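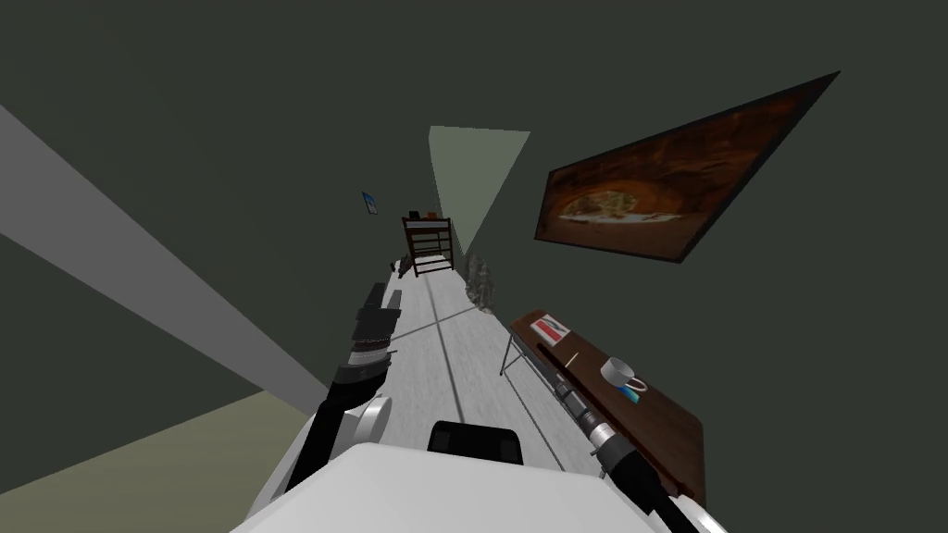

Dagný Bach would like it known that if the sim says the grippers are the same, the grippers are the same, and I could have spent October doing something useful. That was her whole comment on the draft of these notes, so I'm opening with it. Read it out slowly. Wait for the laugh. If there isn't one, move on.

**Slide 1. What got compared**

- Two grippers, Kerum and Nonance, same arm, same simulated room, same controller (Doltadance, default gains, don't get drawn into gains)
- 1000 tries each on the tabletop pick
- Room has a table, a mug, some small flat stuff. Mention the mug. Everyone asks about the mug.

Say: "same" took a week. The two models came with different ideas of where the fingertip is, and for most of that week I was comparing two offsets.

**Slide 2. Scores**

Kerum 700, Nonance 30 more than that. Pause here. Dagný will be nodding.

Then: the totals match but the failures don't. Kerum misses thin things lying flat. Nonance gets those and then bullies the mug across the table — video if the projector behaves, otherwise wave your hands.

**Slide 3. Wrist camera**

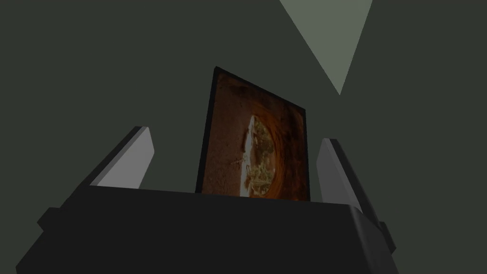

*Sim render: Lenni Ruotsalainen*

Point at the black housing along the bottom. That's a lot of picture to spend on looking at your own gripper. The gap between the open fingers is where we get to see the world, and in this one the world is a picture of a cave or a tunnel. Very nice. Can't be picked up.

Lenni wants the camera moved forward. I want it moved up. We have agreed to call this "future work."

Don't say "occlusion" more than twice. (Last time somebody kept a tally.)

**Slide 4. Things I'd do over**

- Fix the fingertip offset on day one
- Log the reason for a miss while the run is going. I sorted failures by hand afterward, and by Tuesday I had opinions about individual pencils
- Run 3000 tries, or else stop arguing over a gap of 30

**If there's time**

The Østergaard arm. We only got it loaded, never tuned, so no numbers. If pressed: it moves, and it stops when told.

Questions. Repeat each one into the mic, and let Lenni take the camera ones.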